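The Saltine desk mat, wool felt, made to order

Home / Desk things / Mats and pads / Saltine

$100 each, GST included. Made in batches of 30.

I started making the Saltine because I was sick of cold forearms. That's the whole origin story, sorry! I'd moved my work table under the window, winter came along, and every morning I'd sit down with my sleeves pulled over my wrists like a kid at a bus stop. I tried a placemat. I tried a folded tea towel (it slid everywhere, and it had a rooster on it). Then I bought an offcut of wool felt from Marietjie Oosthuizen, trimmed it with the kitchen scissors, and used that ugly grey rectangle for the better part of a year before I thought of selling one.

The one I sell now is a good deal tidier. It's a single layer of pressed wool felt with a thin cork backing, stitched round the edge in a cotton thread that matches the colour you choose. The cork grips most flat tops without any glue or sticky dots. It's soft enough that a mug makes no sound when you put it down — my favourite thing about it, and I still notice it every day.

Sizes and colours

Small is for a laptop and not much else. Medium takes a laptop with a mouse beside it, and that's the one most people end up with. Long runs nearly the full width of an ordinary desk and costs the same as the others, which my sister tells me is bad business. She's probably right.

Colours are Oatmeal, Ash, Moss and a dark blue I've named Nimri after the boat my grandfather never finished painting. Moss is slow to get hold of, so if you have your heart set on it please order early. The other three are nearly always on the shelf.

If you're not sure which size to get, cut up some newspaper and leave it on your desk for a day. Put your laptop where it normally goes and let your hands land where they land. I had always assumed people rested both wrists in front of the keyboard, but plenty of us park a whole hand flat off to one side while we read, and then you'll want the mat to reach that far too. 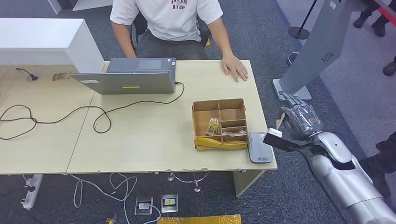
Laptop on a pale wood-grain table, right hand resting beside it.

Two tables pushed together? The Long will go across a join quite happily, as long as the tops are level. If one sits a bit higher than the other you'll feel a ridge through the felt, and it will bug you. Fold a bit of card under the lower legs first.

Looking after it

Wool is forgiving. Crumbs brush off, and a spill will usually bead up for a moment, so grab a cloth and blot it (don't rub!). For anything stubborn, use cool water and a tiny bit of wool wash, then leave it flat to dry, away from the heater. Please don't put it in the machine. Poonam Kaushik, who bought one of my very first ones, did exactly that and now has a very handsome trivet.

New mats shed a little fluff for the first couple of weeks. Run a lint roller over yours and it'll settle down. There's also a faint sheepy smell when you open the parcel, and I love it, but if you don't, an afternoon by an open window will sort it out.

Ordering and postage

I post within 6 working days from the workshop in Brolach, rolled in a cardboard tube. Let it lie flat overnight with a few books on the corners and the curl will drop out. December orders take longer, so get in early if it's a present.

Returns are fine within 30 days if the mat's still clean. Custom sizes are fine too — send me the measurements in millimetres and I'll write back with a price. The longest piece I can cut is 1,545 mm.

Goes well with: Cuver pen tray, Saltine coaster (sold singly)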